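Buying the second cell: Fraser Galbraith on what he'd spend first, and what he'd leave till November

Fri 27 October

Fraser Galbraith has 20 minutes before a call with a freight company, and he says so twice before sitting down. Coffee in one hand, printed quote in the other. The quote is for a second bin picking cell at Fimthorpe, the smaller of the two Sturemus sites. He does not like page four.

"Page four is where they put everything you forgot to ask for," he says. "Brackets. Cable dress. Spare fingers. A day of somebody's time to fit the spare fingers."

He runs equipment planning for Sturemus, which packs and kits parts for other companies. Has done for 8 years. Before that he was on the floor at Esthorpe, loading fixtures by hand, and he still talks about money the way people on the floor do, in terms of what else it could have bought.

I wanted to know how a mid-size outfit decides on a robot. He wanted to talk about bins.

"Everyone comes in wanting to talk about the arm," he says. "Reach, payload, how quick is it. Fine. The arm is the part I worry about least. You can read the arm off a sheet of paper. I can't read off a sheet of paper what happens when a part goes flat against the wall of a bin and the fingers can't get round it."

So the budget at Fimthorpe was written backwards. Part first, then the bin, then the gripper, and the arm last. He says it took three meetings to get people to accept the order of that list, and a fourth to stop somebody in finance from flipping it back over.

The first cell, the one at Cairns, was done the other way round. Arm bought early, at the end of a budget year, because there was money that had to be used. He shrugs. It sat under a sheet for 191 days.

"191. I counted them afterwards, because I was asked to. Nothing wrong with it. We just had no gripper, no guarding, no floor marked out, nobody trained. We had a very nice arm. Every one of those days is a day of warranty you're not getting back."

Did that change the way he signs things off?

"Changed everything. I don't let a purchase order for an arm out the door now unless the end of it is already specified. I mean the tool, the air, the cables, the lot."

Air comes up a lot. So do cables. He reckons the two of them caused more overspend at Cairns than anything with a motor in it. The original plan had one line for "cable management", with a number beside it that someone had clearly made up, and the real thing needed new hose runs, a different way of tying down the bundle at the wrist and then a third way after that.

"You have a joint that turns," he says, holding up his own wrist and twisting it. "Everything that goes to the tool has to go past that joint. Every time it turns, all of that bends. People draw it straight. It's never straight."

His rule now is to hold money back for it. He won't say what share, the vendors read these things. But it's a separate line, it has its own name, and it can't be raided to pay for a nicer screen.

Next, trials. This is where he gets going and the coffee gets put down.

Sturemus won't buy a cell any more without a bench trial, paid for, with a proper report at the end. Not a demo. He's sat through demos. The parts are new, the bin's spotless and the salesman puts every piece back where he wants it.

"I ask for scratched bins," he says. "I ask for parts lying in the corners. If you won't put my part in the corner then I already know the answer, thanks, I'll get my coat."

The trial spec for Fimthorpe asks for 800 picks. Why that number? Because that's a short shift's worth on the line it's meant for, he says, and because anything less and you get a flattering result by luck. A vendor last spring came back with 617 and asked if that would do.

"And you know what, it nearly did. The 617 were good. But I'd asked for 800 and I wanted to know what happened in the ones they stopped before. So I sent it back. They weren't thrilled."

He also asks for plain blocks at first. Simple shapes, a couple of colors, nothing clever. Planners skip this, he thinks, because it looks childish on a report and someone upstairs always asks why there's toy bricks on the invoice. His answer is that a plain block tells you about the gripper and the bin. A real part tells you about the gripper and the bin and the part, all mixed up, and then you're arguing over which one to blame. With money on it.

Then there's the table. He had a lot to say about the table, more than I've room for. Short version: don't build the final stand until the trial's over. Clamp things. Use wood. Wood's cheap and you can move it on a Tuesday afternoon without a change request. At Cairns they had a welded frame made early and it was wrong by a hand's width, and teh frame cost more than the gripper did.

"Clamps," he says. "Put down that I said clamps. Buy good ones, buy twice what you think. It'll be the best money in the whole project and it won't even show up as a line."
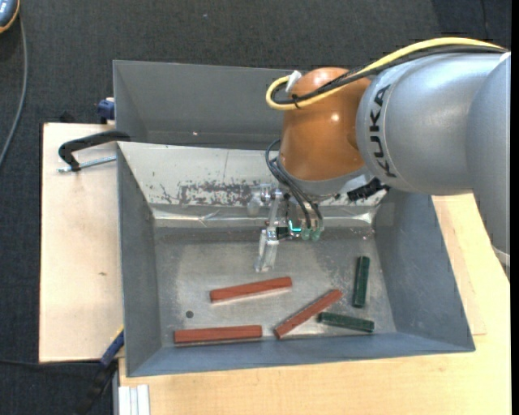 Yamila Lagos would push him harder on the bin itself. In her view the planning stage is when to settle whether the bin is a piece of equipment or a consumable, and most budgets never say which. Call it equipment and people expect it to last as long as the arm. Call it a consumable and you replace it on a schedule, you carry a spare, and the trial gets run on an old one as well as a new one. She'd put at least two worn bins into any trial contract, and she would have the vendor write down which bin each miss came from.

Galbraith, when I read him that, nods through most of it.

"She's right about the worn ones. The spare I'd argue about. A spare bin sitting at Fimthorpe is floor space, and I'm paying for floor space." Then, a second later: "No, all right. One spare."

He's less sure on who should own the gripper fingers. Vendor wants to sell them as a kit, at a kit price. His own toolroom at Esthorpe says it can cut them in-house in a morning. Both are true, he thinks, and the trouble starts when a finger made in-house breaks and the vendor says well, that's not ours. He has asked for a clause. He's been asking for the clause since summer. If it isn't in by the time they sign he'll buy the first two sets from the vendor and make his own after that.

What about used arms? There's a lot of them around just now.

"I'd buy one," he says, straight off. "For a trial bench, definitely. For the line, maybe, if I could see the hours and somebody would stand behind the controller. The controller's the thing. People look at the paint."

Training is in the budget too, on its own line, and he got in a fight over that. Four people from the Fimthorpe floor, named, with their shifts covered while they're away. Covering the shifts is the part that costs. The course is nearly nothing beside it. At Cairns they trained one person, who was excellent, and who left.

I ask for a payback figure. He won't give me one. He has one, it's on the quote, he's folded the quote so I can't see it. What he'll say is that the figure he takes upstairs has three versions, and that the worst of them is the one he asks people to approve. If they'll sign the bad one he doesn't have to explain himself later on. If they'll only sign the good one then he'd sooner wait a year and put the money into racking.

And the timing? The vendor wants a signature before the end of the month, there's a discount hanging on it. Galbraith has had this conversation before. He's told them November, after the second trial report, and that if the discount goes then it goes.

"They'll find it again," he says. "They always find it agian, it was in a drawer."

His phone's going. Freight. He stands up, picks up the coffee, which is cold by now, and leaves the quote on the table. Comes back for it. Folds it smaller.

Last question, quick one, at the door. If he had to cut one thing out of the Fimthorpe plan tomorrow, what goes?

"The big screen," he says. "There's a big screen in there, on the wall, shows you the picks. It's for visitors. Page four."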